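Holst Two-Arm Folding Station: Set-up and Operator's Guide

Section 6. Snagged fabric and stalled grippers

Sooner or later a gripper will take hold of a garment and decline to give it back. The station calls this a HOLD FAULT. Operators have other names for it, which we have left out of the guide. Work through the steps below in order, including the dull ones.

6.1 Before you touch anything

1. Press PAUSE on the operator panel. Both arms stop where they are and keep their position.
2. Wait until the panel reads HELD. If it still reads MOVING, so may the arms.
3. Press the red stop button if a person, a sleeve or a lanyard is anywhere between the arms. Do this first if you are in any doubt about step 1.

CAUTION: The stop button cuts power to the joints. A raised arm will sink, and it sinks faster than you would like. Keep your hands off the table until both arms have settled.

CAUTION: Do not pull the garment. The gripper reads a pull as slipping and closes harder. You will lose this argument, and so will the garment.

6.2 Finding the snag

4. Check which arm has reported the fault. The panel shows L or R, meaning the robot's left or right. Stand facing the arms and these are the wrong way round. We have had letters on the subject.
5. Look at the end of the fold on that side. A tucked edge lying under the fingers is the usual culprit.
6. Check that neither cable loop at the wrists has dropped on to the fabric.
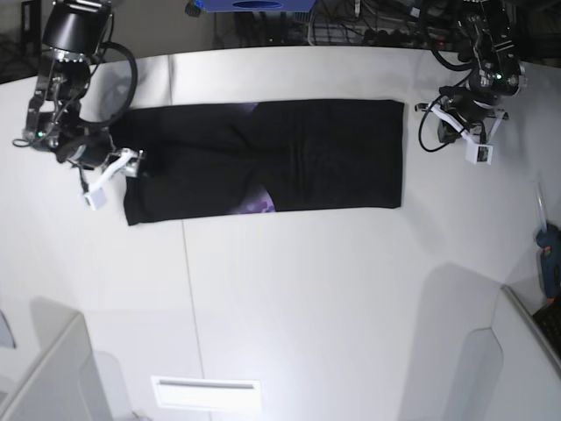 Which side of the table should I check first if the garment looks perfectly well folded?

Start with the side where a gripper is still down at the fabric, because a neat fold can hide an edge caught under the fingers. The arm that is up and clear can wait its turn.

6.3 Releasing the garment

7. Select MANUAL, then the arm showing the fault.
8. Tap OPEN once. Wait. Tapping it 40 times places 40 commands in the queue, and the arm will honour every one.
9. When the fingers are fully open, tap RAISE until the gripper is clear of the cloth.
10. Smooth the garment flat by hand and press RESUME.

NOTE: Dark fabric hides its own edges from the wrist cameras. If you fold a lot of black clothing, set EDGE CONTRAST to 26 and turn off any lamp that leaves a glare on the tabletop.

6.4 If the fault comes back

Three hold faults in one shift means something is worn or badly set. Stop using that arm, write the fault code in the station log and carry out the finger check in Section 8. Finger pads should be replaced every 200 hours of running in any case.

Faults that outlast new pads go to Atieno Mfaume at the Plorholm service desk. Send the log with your message. "It's doing it again" is not a fault code.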